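Teleoperation working group, September minutes
Posted in September by So-yul Um

Present: Tae-yang Ahn (chair), Rosângela Lins, Cường Vũ, Salvador Antunes, So-yul Um (minutes)

1. Opening and last month's notes

Tae-yang opened at 3:30 and thanked everybody for coming over from the Clevard building, and in particular Salvador, who brought pastries again (the almond ones went first, as they always do). The notes from last month were accepted with one correction: the spare glove belongs to Kidow and needs to go back to them.

2. Where we are with the parcel task

Rosângela gave us a very full picture of the demonstrations so far. We have 60 good ones toward the 100 we promised Brusgate, and she was kind enough to say that the recent ones are much smoother than the early ones, when all of us were still learning how far to trust our own wrists. Soft mailers are still the hard part. They fold and slide and catch on the fingers, and an operator who hurries tends to teach the robot to hurry too.

Cường asked whether a demonstration with a fumble and a recovery in it should be kept. We talked this over for a good long while. Agreed to keep them, as long as the operator finishes the parcel, and to tag them separately so that Prata can leave them out of a training run if they want to.

3. Operator comfort

Salvador has been finding the 30-minute sessions hard on his shoulders. Several of us said the same, a little sheepishly. Agreed to try shorter turns with a swap in the middle, and Cường will look for a better chair.

4. Scanning station

Most of the discussion was about the platform. Its sign asks for the waybill to be placed facing up, and Rosângela would like every operator to settle on the same way of turning a parcel over before it goes down, so the robot isn't shown five different habits. The left hand works from the green crate and the right arm works on the side toward the belt, and she would like us to hold to that division even when crossing over feels quicker.

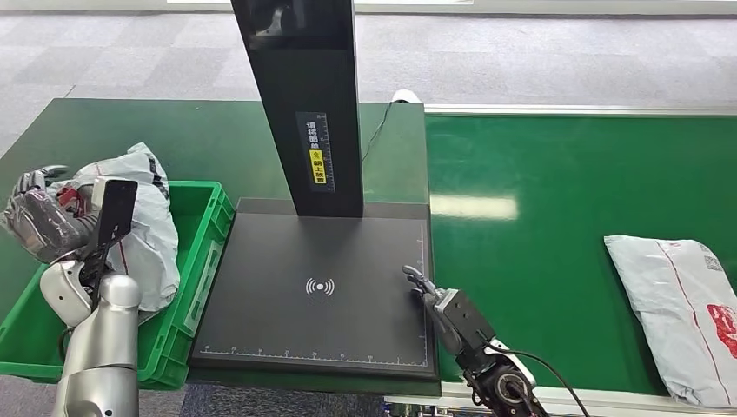 5. Actions

Rosângela to write up the turning motion, one page, and walk us through it at the controls.
Cường to add the "recovery" tag and see about the chair.
Salvador to return the glove.
So-yul to book 3 extra afternoon slots for new demonstrations.

Tae-yang closed the meeting at 4:45 with thanks to all. Same room next month, and Rosângela has offered to bring the coffee.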